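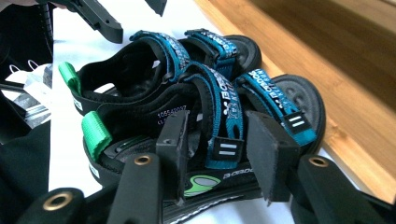
그림 3. 흰 바닥 위에 포개어 놓인 아동용 스포츠 샌들 한 켤레. 뒤꿈치에 연두색 고리가 달려 있다.

4.2 현관의 신발: 한 켤레라는 단위에 대하여

정리 문헌에서 신발은 대개 켤레로 센다. 그러나 Henudcombe 가정 물품 조사에서 아동용 신발은 이 단위에 좀처럼 협조하지 않았다. 조사 대상 가구에서 기록한 신발 2281점 가운데 358점은 기록 시점에 짝과 떨어져 있었고, 그 상당수가 아동용이었다. 성인의 구두는 신발장 안에서 나란히 늙어 가는 반면, 아이의 샌들은 한 짝이 현관에, 다른 한 짝이 욕실 앞이나 유모차 바구니에 머문다. 부모들은 이를 분실이라 부르지 않았다. 면담에서 가장 자주 나온 표현은 "어딘가에는 있다"였다.

그림 3의 샌들은 짝을 이룬 상태의 한 가지 유형, 곧 본 연구에서 '포갬'으로 분류한 배치에 해당한다. 앞쪽 샌들이 뒤쪽 샌들을 일부 덮고 있으며, 두 짝의 방향이나 높이는 맞지 않는다. 수납 지침서의 기준으로는 정돈에 미달하지만, 아침 등원 시간의 기준으로는 더 바랄 것이 없다. 두 짝이 한곳에 있기 때문이다. 본 연구는 후자의 기준을 따랐고, 포갬을 '나란함'과 동등하게 짝 유지로 집계하였다. 예비 조사에서는 둘을 구분하여 점수를 매겼으나, 나란함에서 만점을 받은 가구가 대체로 아이가 없는 가구임이 드러나 폐기하였다.

색은 짝을 찾는 데 생각보다 큰 몫을 한다. 그림 3의 샌들처럼 검은 바탕에 선명한 청록색 끈이 달린 신발은 어두운 현관에서도 눈에 띄고, 끈에 빼곡한 흰 글자와 만화풍 그림도 식별의 단서가 된다. 글자의 내용을 기억하는 보호자는 없었다. 부분적으로 "OUTDOOR"로 읽히는 글자가 실내 바닥에서 얼마나 긴 시간을 보내는지는 별도의 연구가 필요하다. 안감에 인쇄된 번호 "105540337"과 같은 숫자 역시 기록 담당자에게는 반가운 단서였으나, 가정에서 이를 활용한 사례는 한 건도 확인되지 않았다.

뒤꿈치의 고리는 조금 더 복잡한 사정을 보여 준다. 보호자들은 이 고리를 신발을 신기는 데 쓴다고 답했지만, 관찰 기록에서는 샌들을 들어 옮길 때 잡는 경우가 더 많았다. 손가락 하나에 두 짝의 고리를 함께 걸면 짝은 이동 중에도 유지된다. Lasach 방식의 수납 교육을 받은 가구에서는 현관 벽에 낮은 걸이를 달아 고리째 걸도록 권하였는데, 최대 12주 동안 이를 지킨 가구가 있었다. 나머지 가구에서 걸이는 모자와 줄넘기의 차지가 되었다.

짝 분리의 시점은 계절에 따라서도 달랐다. 샌들은 여름 내내 흩어졌다가 겨울옷을 꺼낼 무렵 상자 안에서 재회하는 경향을 보였으며, 12월 재방문에서 짝이 다시 확인된 샌들 중 상당수는 이미 아이의 발에 맞지 않았다. 이 경우의 분류 문제는 4.3절에서 다룬다.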